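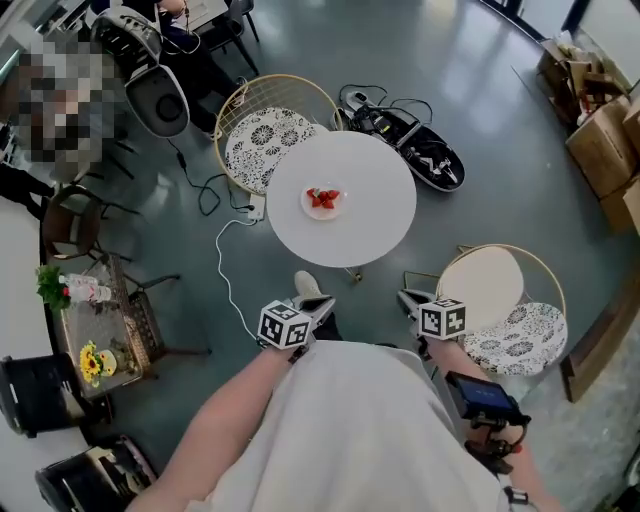
The television channel Zullaton has apologised to the folk group Brarimari, after its evening talk show played a shortened version of the group's new song and the presenter then made jokes about the words. The channel received 489 complaints in the days after the programme, it said in a statement. The group has accepted the apology but is still asking for the whole song to be played on the same show.

The song, called "Leave the Lamp On", is about the closing of night buses in the towns along the coast, and about people who must walk home after a late shift. It was released in January by the small label Dissanayake. At first it was played mostly by student stations and in a few cafés. Then, during the protests against the new bus timetable, the crowd began to sing the chorus outside the council building, and from there it spread quickly.

The chorus asks the council to "come down and walk with me". In the second verse there is a stronger line, in which a council member is called a coward. The line does not say which member is meant, and the group has said before that it is not about one person.

On the show, which is called Jikley Tonight and goes out at 9 pm, viewers heard 11 seconds of the song. The part which was chosen began in the middle of the second verse and stopped before the chorus. After the clip the presenter laughed and said that it sounded like "a complaint form with a guitar". One of the two studio guests asked if they could hear the rest. The presenter answered that the viewers had suffered enough, and the discussion moved on to the cost of school meals.

Many viewers were not amused. Most of the complaints, according to the channel, were about the way the song had been cut, and a smaller part was about the jokes. Some people wrote that they had never heard of the group before and had believed, from the clip, that the whole song was an insult. Others had been at the protests themselves and felt that they were being laughed at together with the musicians.

An online petition which asks the channel to play the full song had passed 2,000 signatures when the apology was published. It was started by a hospital cleaner who works nights and who did not wish to give her name to the press. In the text of the petition she writes that she does not care much for folk music, but that she has walked home in the rain enough times to know what the song is about.

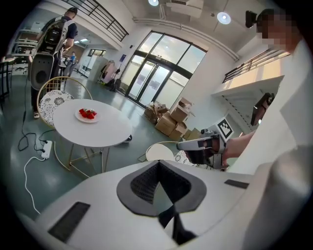 The apology itself is short. Zullaton says that the clip "did not give a fair idea of the song" and that the show "should have let viewers hear the chorus before anyone gave an opinion on it". It says also that the presenter is free to make jokes, and that humour has always been a part of the programme. The presenter did not speak about the matter on the next show, apart from wishing good evening to "all the folk music lovers who have been writing to us".

This last remark was not well received either. Brarimari wrote on its own page that the apology from the channel was polite and welcome, and that the greeting from the presenter was "maybe a little less so". The group thanked the people who had sent messages, and asked them to stay friendly. It also asked them not to telephone the programme's office again, as the people who answer the phones there have no influence on what is played.

For the label Dissanayake, the argument has brought more attention than any advertising. The label says that it has had to order a second pressing of the record, which it did not plan for, and that shops in the capital are now asking for it. It would not give sales numbers. It did say that it had offered the full recording to Jikley Tonight before the show, free of charge, together with the printed words, and that it received no reply. The channel has confirmed that the email arrived. It went to an address which is used for competition entries and was read only after the programme.

The question of why that exact part was chosen has not been fully answered. The channel says that the clip was prepared in a hurry in the afternoon, when another item had fallen out of the programme, and that there was no political reason behind it. Critics find this hard to believe. They point out that the show has invited members of the council majority several times this winter to speak about the bus timetable, while the protest organisers have been invited once — and then for a telephone interview that was broken off when the line failed.

Zullaton answers that it has kept a record of its guests and that the balance over the whole season is correct. It has promised to publish this record before the summer break. The broadcasting council has received some of the same complaints and will decide next month if it should look at the case. It can give a warning or ask for a correction to be read on air, but it cannot decide which music is played.

There is also a less serious side to the story. The phrase "a complaint form with a guitar" has been taken up by fans, and at the group's most recent concert several people in the first rows held up real complaint forms from the bus company, filled in by hand. The group collected them afterwards and says it has delivered them to the ticket office, where they were stamped and accepted in the normal way. The bus company confirmed that it had received "an unusual number" of forms on one morning and that each of them will get a reply.

The council has not commented on the song. On the timetable, a spokeswoman repeated that the night buses were stopped for reasons of cost and that a trial with smaller vehicles is being considered on the two longest lines. The protest organisers say that they have heard this already in the autumn. Their next gathering will start at 6 pm in front of the bus station, and Brarimari has agreed to play there without a fee. The group will bring only two guitars and a small drum, as the permit does not allow loudspeakers.

Whether the full song will be heard on Jikley Tonight is still open. The channel says that it has invited the group to come to the studio, to play and to take part in the discussion after it. Brarimari says that it would be glad to come, under the condition that the song is played from the beginning to the end and that a night-shift worker can sit at the table as well. The channel has said that it finds the first condition reasonable and is talking with the programme team about the second.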